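Do Robots Really Make Work Easier?

You have probably heard a grown-up say that robots are going to do all the boring jobs. Maybe you've heard somebody else say that robots are going to take everybody's job. People have been saying both things for a very long time. So let's look at one workplace and see what has changed there.

The workplace is called Fliladach. It is a packing company that fills boxes with snacks and sends them to people who ordered them. Packers used to walk along shelves, pick out the right candies and crackers, and put them in a box by hand. Now there is a machine called Flultari that does part of the picking. It has an arm and a gripper, and a gripper is the robot version of a hand.

Picking up a snack sounds simple. Try it with your eyes shut and only two fingers! A bag of chips squashes. A candy wrapper slides. A pointy packet has no flat side to grab. You learned how to deal with all this when you were a baby, by dropping things over and over. A robot has to learn it too, and somebody has to teach it.

One way to teach it is for a person to hold a gripper and do the job with it, again and again, while a camera on the tool records every move. Then a computer studies the recordings. The practice doesn't have to happen in a factory. A table in a living room will do, as long as there are plenty of snacks.
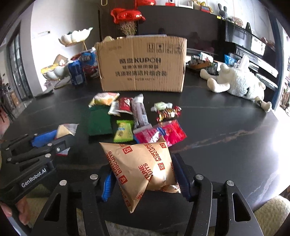
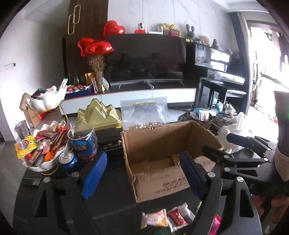
Snack practice with hand-held grippers. In the first picture, one gripper is holding a fortune biscuit packet.

Now for the part the advertisements leave out. A robot that has seen lots of practice can still get stuck. At Fliladach, a packer named Krystyna Żak has a new job title, "robot helper." When Flultari drops something or picks up two packets together, a light comes on and she walks over to fix it. In one shift last February, the light came on 42 times.

"They told me I would do less bending, and I do," Krystyna says. "But I used to chat with the person next to me. Now I watch a light."

Her boss, Cyril Fairclough, likes the machine. He says it doesn't get sore wrists, and that's true. He also says it saves everybody time. Is that true? It depends on who "everybody" is. There used to be 40 packers at Fliladach, and now there are 30. Some of the others found work in a different part of the company. Four left. When a company says a robot saves time, it's fair to ask whose time, and what happens to it afterward.

It's also fair to ask about the teachers. Somebody spends hours squeezing packets with a gripper so that a machine can copy them later. Are they paid well? Do they get breaks? Do they know what the recordings are for? You won't find the answers by watching the robot work.

None of this means robots are bad. Sore wrists hurt, and heavy boxes hurt backs. But "the robot does it" is nearly always a short way of saying that the robot does some of it and people do the rest.

Something to try at home: ask a grown-up which machine at their work was supposed to make things easier. Then ask them what they have to do when it stops working.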